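We use cookies to keep this site working and to remember your settings. By continuing you accept our cookie policy. Accept / Manage

ok so I've been trying to learn Thai for a little over a year now and people keep asking me how it's going, so I'm going to put it all in one thread and then just link to it forever 1/

background: my partner's family speaks Thai at home, and I got tired of smiling at dinner while everybody laughed at something. I started in September of last year with zero. Couldn't even say hello right (I was saying it with the wrong ending for months, nobody corrected me because it was cute I guess) 2/

first mistake - I skipped the script. I figured I'd learn to talk first and read later, and I wrote everything down in my own homemade spelling. I filled 4 notebooks that way. I can't read a single page of them now. "mai" is written about nine different ways and I have no clue which mai I meant 3/

my teacher is Rungnapa Sombatkul and she is a saint. At our first lesson she looked at my notebooks, closed them, and put them on the other side of the table. Then we did consonants for six weeks!! I complained the whole time and she was completely right 4/

the thing with Thai consonants is each one comes with a word, like chicken or egg or bottle, and you say the letter and the word together. I used to mumble them in the shower. I still can't get to the end without starting over from chicken 5/

tones. everybody asks about tones. Five of them, and yes I mix them up constantly. What helped me was copying whole sentences from recordings, with the tune and everything, even when I didn't know what half the words meant. Doing single words off a card did nothing for me 6/

I can hear falling and high pretty well now. Low and mid are still the same sound to my dumb ears 7/

for cards I use Lomlow. I started at 200 a day because I'm an idiot, burned out in two weeks, and didn't open it again until after the holidays. Now it's 10 new ones a day, and if I miss a day I miss a day. Way more of it sticks 8/

Chaiwat Wongsuwan runs our Thursd - no wait, we moved it, our weekly conversation table, and his one rule is that you have to tell a story about your week with no English. My first one was "I ate rice. The rice was good. I went home." He clapped, bless him 9/

Idris Gwynne from the table reads comics and says that's the way to do it, since you get the slang and the little particles at the end. I bought one. It took me a whole evening to get through 16 pages and I loved it so much I went right back to page one 10/

the particles!! na, si, la, ja. Textbooks give them half a page and then real people stick them on everything. I asked Rungnapa what "na" means and she thought for a long time and said "it means be nice" 11/
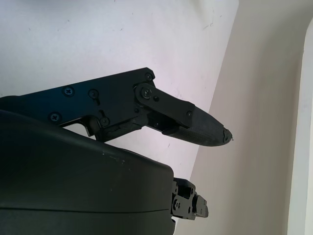
where I am right now: I can order food, take a phone call if the person is patient, and follow maybe half of what goes on at dinner. I got my first joke last month. It was about somebody's uncle and a parking spot. I laughed at the same time as everyone else and then had to go stand in the kitchen for a minute 12/

what I'd do over: learn the script in week one, get a teacher sooner, and stop buying books. I have so many books. Nawal El Fassi told me to stop when I first started (she's on her fifth language, so she'd know) and I nodded and ordered another one that night 13/

still working on: numbers over a thousand, phone numbers read out fast, anything on the radio, and the word for "near" and the word for "far," which sound so close to each other that I've sent at least one delivery driver the wrong way 14/

if you're learning too, come tell me what level you're at and what you're reading, I need easy comic recommendations - nothing with too much fighting please, I already know how to say "you bastard" and I have no place to use it 15/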